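## 4. Setting up the sorting table

You've got your crates, your member list and your scale working (section 3), so now comes the fun part! The table is the heart of an Altby fruit share. Once it's papered and taped, a whole pickup can run off it, and you'll be amazed how fast the bags fill up.

This section covers paper, tape and square numbers. Leave yourself an unhurried hour the first time.

### You'll need

- A long table, or two of the same height pushed end to end
- A roll of brown kraft paper, wider than the table
- Painter's tape or masking tape in a color that shows up well
- A yardstick, a pencil and scissors
- Shallow trays for soft fruit
- Your Wikell square cards (in the envelope inside the back cover)

### 4.1 Paper the table

1. Wipe the table and let it dry all the way.
2. Unroll the paper from one end to the other with the curl facing down. Have a helper hold the far end if you can.
3. Fold the extra under the long sides and tape it to the underside, starting in the middle and working out.
4. Smooth it with your forearm. Creases are fine. A ridge tall enough to tip a tray isn't, so lift the paper and pull it again.

**Note:** Paper can stay down for several pickups. Change it when it tears or gets sticky. Smudges don't matter one bit.

### 4.2 Mark the squares

1. Find the middle of each short side and mark it in pencil.
2. Run one long strip of tape between the marks. Stick down the first few inches, walk the roll to the other end, pull it snug and lower it. So satisfying when it lands straight!
3. Add the other long lines, then the cross lines. A square should hold one tray with a hand's width to spare on every side.
4. Press the tape down with your thumb, especially where strips meet.

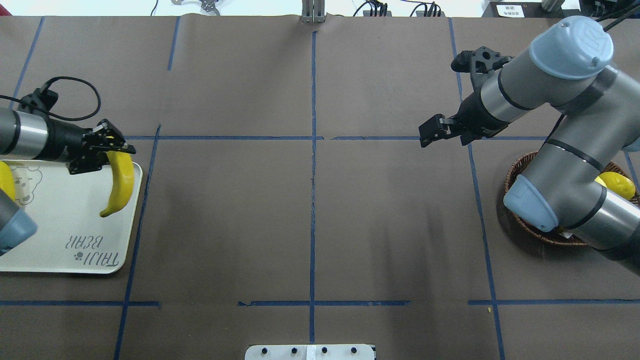 5. Step back and look along the table from one end. Fix any line that bothers you, and let the rest go. A slight slant changes nothing about how the table works.

If you run out of tape partway across, start a new piece and keep going. A line made of several pieces does the same job as one long one.

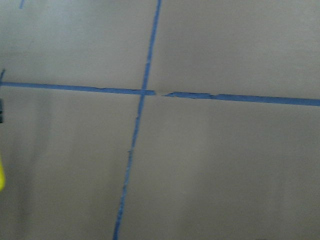
*Fig. 4-2. Crossing tape lines, with the crosswise one in two pieces.*

**Caution:** Test your tape on a hidden spot before putting it straight onto a painted or varnished table. Peel slowly, at a low angle. If it starts to lift the finish, stop and warm the tape with a hair dryer on low.

### 4.3 Number the squares

Start at the end closest to the door and go left to right, then move back a row. Put each card in the same corner of its square. Members learn their numbers very quickly, and by the third pickup you'll hear people calling them out across the room.

Big shares can run the table in rounds. Tadeo Lucero has coordinated the Aravena share since 2022, and he takes 186 members through in rounds of 39, with a second table for bags. If you have fewer members than that, one table is plenty.
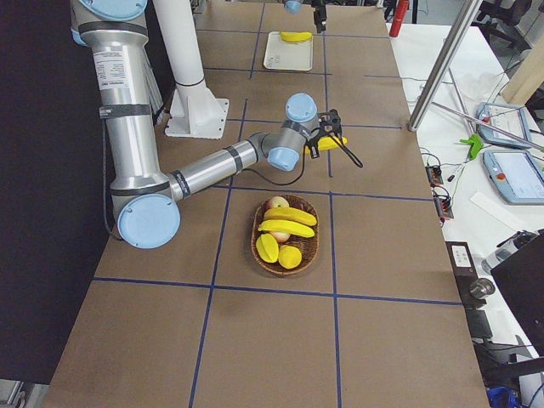

### 4.4 Put out the fruit

1. Heavy, hard fruit goes first: melons, apples, winter squash. Set it right on the paper.
2. Soft or easily bruised fruit goes on trays, one kind to a tray.
3. Keep each tray inside its lines. Fruit that sits across a line belongs to two squares, and you will get questions.
4. Lay bananas side by side with the curves going the same way. They take up less room and look wonderful. 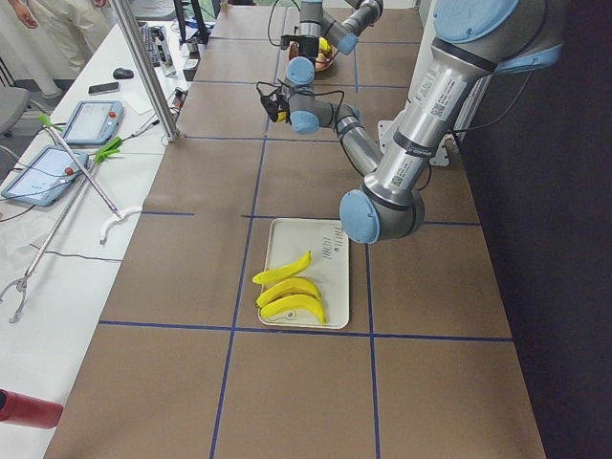
*Fig. 4-4. Three bananas on a tray, inside one taped square.*

**Note:** Keep ripe bananas away from pears and avocados unless you want those to ripen sooner. In December, when the citrus arrives by the crate, you may want to give oranges a whole row.

### 4.5 Check against the list

Open the pickup sheet in Skotuser and choose **Table view**. Walk the table with it and tap each square as you pass. A square turns green once its fruit and weight are both entered. If one stays yellow, the weight is missing; go back to 3.6.

When the last square goes green, press **Open pickup** and let everybody in!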